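Shell core venting, pump bracket job – notebook

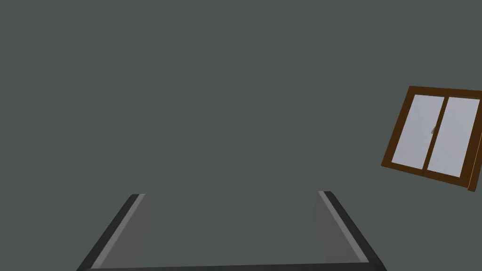
Entered by Dezső Szabó | September 3, 2019 | Clesto job, pattern shop and line 2

Picking up from the scrap review. The Clesto bracket is still showing gas blows on the cope side of the long boss, always within a finger's width of the core print. Machining finds them on the second pass, so we pay for the cutting too.

Heat 143 poured this morning, gray iron, usual charge. Pouring basin read low on the dip thermocouple, so I repeated it with a fresh tip and got 1,611 K. Logged in kelvin because the Overgaard readout was left that way after service. Needs switching back before second shift, or somebody will write it on a card as Fahrenheit.

Two changes on this heat compared with the last one. Vent through the long core opened up by one drill size and carried all the way out through the print. Previously it stopped short and relied on the print clearance, which the core paste was closing. Paste is now kept off the end face. Same resin level, same sand.

Set out 5 molds with the new vent and kept the rest of the line as it was. Molds marked with a chalk V on the drag flask. Castings carry a punch mark on the gate stub, which will be lost at cutoff, so whoever trims them needs to repeat the mark on the flange.

Vents on the marked molds lit promptly and burned steadily. On the standard molds the flame was weak and late at the boss end. Consistent with the blockage idea but does not prove it. Will not call it until the bosses are sectioned.

Core weights: did not take them. Should have. The Skito scale is back from calibration and is on the bench by the core oven, so no excuse next time.

Finer quoted us a lower-nitrogen resin in December and we passed on price. If the sections still show holes with the vent open, that quote is worth digging out – the subsurface pinholes on the flange look more like nitrogen than a venting fault, and I have been lumping the two together in the scrap codes. Split them from now on: GB for boss blows, PH for flange pinholes.

To do:
Section bosses from all marked castings, plus the same number of standard ones
Check drill size against the pattern card and amend the card if we keep it
Readout back to Fahrenheit
Ask core room how long cores sat after coating – the tag on the rack was blank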